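Hikside Grounds – Walkway and Verge Inspection
Route: brick path, Potport gate to the Drendstead turnaround
Date: Aug 10, 2024
Inspected by: Wilma De Graaf
Copy to: Tài Diệp, Phúc Triệu

Ratings: OK / Watch / Repair / Not checked

1. Paving surface
Loose or rocking bricks – Watch. Three rock underfoot near the gate. None lifts out by hand. Marked with yellow chalk.
Missing bricks – OK.
Raised edges that could catch a toe or a wheel – Watch. Small lips in several places, all under the repair limit of 6 mm. The worst is beside marker 67.
Joint sand – Watch. Low at the gate end, fine past the bend. Top up when the next delivery comes.
Moss or algae – OK. Check again in October when the shade side stays damp.

2. Edges
Curb and edge restraint – OK. No gaps I could get a finger into.
Grass growing over the bricks – OK. The line is fairly clean. Trim as usual.
Weeds and shrubs at the curb – Repair. Cut back wherever they lean over the curb. Phúc's crew has this on their list already.

3. Drainage
Standing water – Not checked. Needs a visit after rain.
Grates – OK. Both cleared by hand, mostly leaf litter.

Brick path and lawns, Hikside

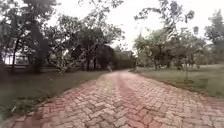
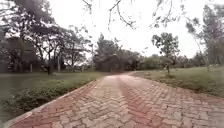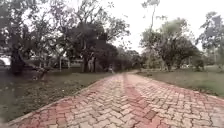 4. Comments on the paving
The main question from the last report was whether the center of the path is wearing faster than the sides. Tài Diệp asked for a straight answer and I can only give part of one. The darker red strip down the middle is easy to see on the straight stretch and on the bend, and the bricks on either side look more faded. Color alone does not tell us the depth of wear. I laid the straightedge across the path at marker 67 and again at marker 93 and found no dip worth recording at either one. I would leave the strip alone this year and measure at the same two markers next time. Please do not pressure wash it in the meantime – the joint sand is low enough at the gate end already.

5. Trees and overhead
Dead or hanging limbs over the path – OK. None found directly overhead.
Leaning trees – Watch. One on the left lawn with a long low limb angling down to the ground. Itziar Echevarría should look at it before anyone cuts. Keep mowers out from under it until she has.
Roots lifting the paving – OK.
Ground litter – Repair. Leaves and twigs under the trees on the left side. Rake and haul, do not blow it onto the bricks.

6. Lawns
Bare soil – Watch. Patchy under the trees on the left. Seed did not take there last year and I would not spend on it again. Mulch is cheaper.
Holes or ruts beside the path – OK. Walked both sides.

7. Fence
Posts and rails – Not checked. The white fence past the trees is on Tài Tạ's sheet and he has the key to that side.

8. Actions
Reset the three chalked bricks – Phúc Triệu.
Order joint sand from Chaiyaporn, same grade as before – Wilma De Graaf.
Tree opinion, in writing – Itziar Echevarría.
Cut back curb growth, rake left side – Phúc Triệu.
Drainage visit after rain – Wilma De Graaf.

The path can stay open to walkers and bikes. Carts up to the usual weight are fine. No trucks past the gate until the chalked bricks are reset.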